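Home | Reviews | Film | Telly | Books | About me | Contact

We use cookies to remember your settings and see how many people drop by. By carrying on you agree to this. OK | Find out more

Trirnex, episodes five to eight: the one with the lighthouse

March 25, 2021

So I said I'd do these in batches of four and then vanished for ages. Sorry! Work happened, then my laptop charger died, and then I got distracted by a jigsaw. Anyway, I've now watched the middle stretch of Trirnex twice and I have Thoughts. Spoilers up to the end of episode eight, so if you're behind, come back later.

When we left Maes she had just been thrown off the survey ship and was stuck in Bedberg with no money, no papers and that enormous coat. I was expecting a whole episode of her getting out again. The series just lets her stay there, though, and episode five is mostly her learning how the town works – who owes who, which café you mustn't sit in, why the trams stop at nine. It's slow, and I know a few of you hated it (Hefin Howells left me a very long comment on the last post saying he nearly gave up). I loved it! The backgrounds alone are worth your half hour, all those wet roofs and washing lines, and the music finally calms down a bit.

Episode six is the funny one. The harbour master's goose gets loose in the records office and the whole plot stops for it. I laughed so much that I missed the bit where the clerk hands over the wrong ledger, and that turns out to be really important two episodes later, so keep an eye on him.
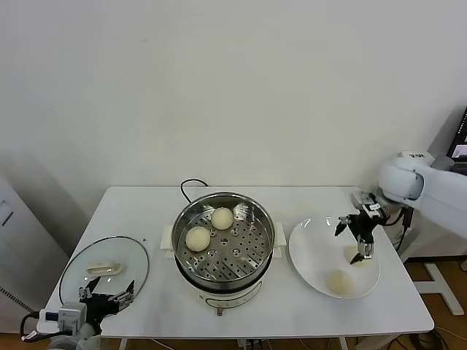
The lighthouse

Right, episode seven. I've been putting off writing this bit as I'm still not sure what I think. Maes climbs all 209 steps and we climb them with her, more or less in real time, while she talks to her brother, who may or may not be on the stairs behind her. There's hardly any score, only footsteps and wind. Juniper Kapoor and I watched it together over a video call and neither of us said a word until the credits, and if you know Juniper you'll know how odd that is.

What I can't decide is whether the brother's speech near the top was needed. By then we've seen the cracked lamp and the name scratched on the rail, and we've pretty much worked out that he never left the island. Then he stops and explains it all, for what feels like a week. I'd have cut it in half. Juniper thinks it's the best writing in the series and says I wasn't paying attention, so make of that what you will.

The English dub does it better, by the way. I normally go for subtitles but I tried both, and the dub actor keeps his voice very flat and tired, so it sounds less like a lecture. The subtitles also have a typo at the worst possible moment – “I was hear all along” – and it took me right out of it.

Episode eight

A bit of a muddle, this one. There's the trial, the fire, the wrong ledger coming back, and a new character with an eyepatch who gets more than 29 lines and not one of them is her name. The trial could have filled an episode by itself. I did like the judge falling asleep, and the last shot of the coat floating in the harbour made me gasp out loud, but I had to rewind three times to work out who had started the fire.

Still, I'm properly hooked again. My guess is that the clerk is working for the survey company and that the goose will be back. Angharad Harries reckons Maes is the one who scratched the name on the rail, and now I can't stop thinking about it. Would that even fit with the dates in episode two? Somebody with a better memory please tell me.

Nine to twelve next, and I'm hoping to get that up before May. No spoilers in the comments if you've read the comics, please!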